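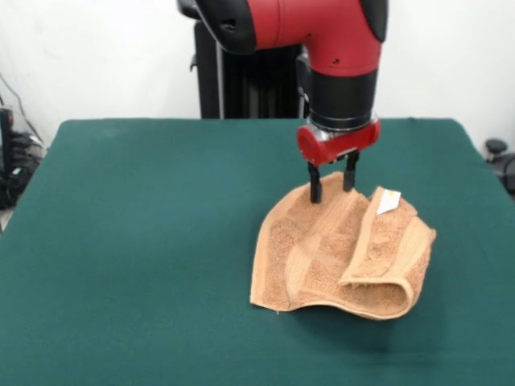
Chapter 4
Handling Soft Objects

In Chapter 3 you bolted the arm to its pedestal and set its limits. The Warrier build now moves on to cloth. A block keeps its shape when two fingers close on it - a towel folds, slides and bunches up. You will write a pick routine for one small towel, test it on a covered table, and log each grasp. Set aside 2 evenings in the workshop. The log sheet is on page 304, and the wiring checks from Section 2 still apply before power is switched on.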